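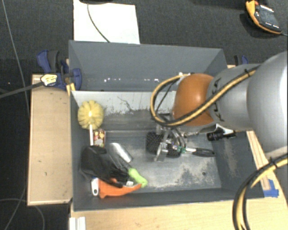
The bench downstairs says the glue is fine and the clamps are at fault, which I have now been told twice by two different people with the same Pulorier clamps on order.

May, morning. Birch strips again. Batch 301 went into the press with the Fenura glue, spread thin on both faces, 600 grams of weight per strip. Left it alone for 3 hours, a personal record. Came back to find four joints holding and one that let go when I picked it up to admire it.

The failed joint has glue on one face only. I'd like to blame the clamps too, but the handwriting on that strip is mine.

Afternoon. Sanded the ends back to 600 grit, as the Flilus sheet asks. Can't see why anybody wants a glue face that shiny. Did a second set straight off the plane for comparison and marked them P in pencil, then sanded the P off one of them. It is now a mystery strip and lives in the drawer with the others.

Humidity meter by the window reads the same as it did in March – suspect it has retired. Use the one by the sink until there's a new battery.

To do: order more strips from Fung, the straight-grained ones this time. Whoever has the small brush, it needs rinsing before the glue turns it into a chisel. Planed set comes out of the press at 9 tomorrow, please don't lean on it.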